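Chapter 7
State, Belief and the Yellow Cup

Stella Muli
July

Every planner begins with a lie, and most of the work in this part of the book goes into keeping the lie small. The lie is that the program knows where things are. It doesn't. It has a list of numbers, written down by some other program a moment ago, and it has decided to believe them.

In the first six chapters we let it get away with this. Our blocks sat where the file said they sat, our gripper closed when told, and the success rate was a handsome and meaningless 100 per cent. Readers who have since tried the same code on a real arm will have noticed a certain falling-off. I had letters.

The remedy is to separate two things that beginners' code nearly always mixes together. The state is how matters stand on the table. The belief is what the software holds about them, with some measure of how far it should be trusted. A planner can only ever read the belief, and then goes and acts on the state, which has no duty to agree.

At Brurham, where I learned this trade, we had a task scheduler called Felham that kept one variable for each object and overwrote it whenever a detector spoke up. One Saturday it spent the best part of the morning planning grasps on a mug that somebody had taken away to drink from. The detector, seeing no mug, had said nothing, and Felham took silence for agreement. The log ran to 2000 lines, all of them confident.

So a belief needs an age as well as a value. In the code for this chapter each object carries a pose, a spread, and the time it was last seen. Anything unseen for more than 250 milliseconds has its spread widened, and anything whose spread passes 16 millimetres may not be grasped until a camera has found it again. You may quarrel with both numbers. I chose them on the Rerkbridge bench, and your bench will have opinions of its own.

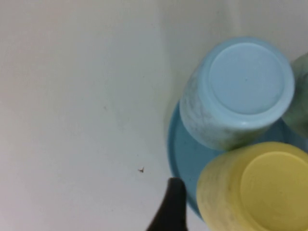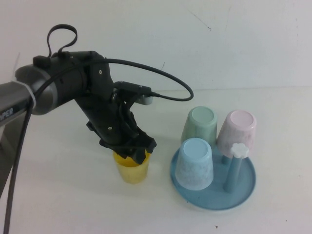 Merging two views into one belief is the job of the Furukawa filter, which we build in section 7.2. It takes each camera's report, moves it into the table's coordinates and asks whether two sightings could be the same object. Colour helps less than you might hope. In the close view from the wrist, the green cup is a sliver at the right-hand side, and a detector could be forgiven for missing it altogether; the wider view has all three upturned bases to work with, pink one included, but the fingers hide most of the yellow cup's open top. A filter that simply trusts the nearer camera will lose a cup, and one that trusts the farther will be vague about the rim it is meant to be holding. Ours will weigh each report by how much of the object was in view, an idea so plain that it took me two rewrites to arrive at it.

You will need the transform code from Chapter 4. If you skipped Chapter 4, and the letters suggest that many did, go back for the part on frame trees before you start.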